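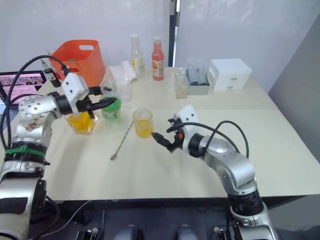 I've been fussy about drinks for as long as I can remember, and at some point my friends stopped laughing about it and started asking me to do the drinks for their weddings. Sadel grew out of that. We make cordials, syrups and ready-to-pour mixes in small batches, and we run classes for people who want to make their own at home. Most of what we do comes down to a table, a few good vessels and something worth pouring. A square-based clear glass one with angled sides is my favourite sort, especially with a bright yellow-orange drink in it, and I'll always keep a long metal bar spoon lying within reach. A jar with a bright green lid never goes astray either (you can spot it from the other side of a crowded bench!).

## How we got going

The first batches happened in my kitchen on Daly Street, after dinner, with every window open and the radio going. I made a passionfruit syrup that was far too sweet, then a lemon one that was far too sour, and then I mixed the two and drank it over ice on the back step. We still sell that mix. It's called Tostcombe, after the house I grew up in, and it's changed a bit over the years -- less sugar, more peel -- but I reckon it's still the one people come back for.

These days we work out of a proper kitchen with proper drains, and there are 9 of us. Last year we filled 3,541 bottles, and I labelled plenty of them myself, some of them straight.

## What we make

The range moves with the fruit. Citrus is our winter thing, and by August the whole place smells of mandarin. Summer is stone fruit and pineapple, and in between we muck around with ginger, lemon myrtle and whatever a neighbour has left on the doorstep in a shopping bag. We don't add colouring, so a batch can come out a shade lighter or darker than the last one. Give the bottle a shake and don't worry about it.

Brestovex is our odd one out. It's a bitter orange mix with no alcohol in it, made for people who'd like a grown-up drink and a clear head the next morning. I got the name by mishearing somebody at a party and never did find out what they'd said.

## The classes

I love the classes more than anything else we do. They run for two and a half hours and everybody gets a spot at the bench, a juicer, a strainer and a small glass for tasting as you go. We start with a basic syrup, move on to balancing sweet and sour, and finish with stirring, which sounds dull and is secretly the best bit. Hold the spoon loosely, keep the back of it against the glass and let it slide around. It feels silly for a minute and then it clicks.

We've run 276 of them so far. You don't need any experience, and you're welcome to skip the alcohol completely -- plenty of people do. Wear something you don't mind getting sticky.

## Events and wholesale

We can look after drinks for up to 60 guests, glasses included. For anything bigger, we can supply the mixes by the carton and write out a pouring guide for your own bar staff. Cafes and bottle shops can order by the carton too, and we're happy to send a tasting set before you commit to anything.

If you want to book a class or just argue with me about how much sugar belongs in a lemon cordial, send us a note through the contact page. I read the messages first thing in the morning with a coffee, so you'll usually hear back before lunch.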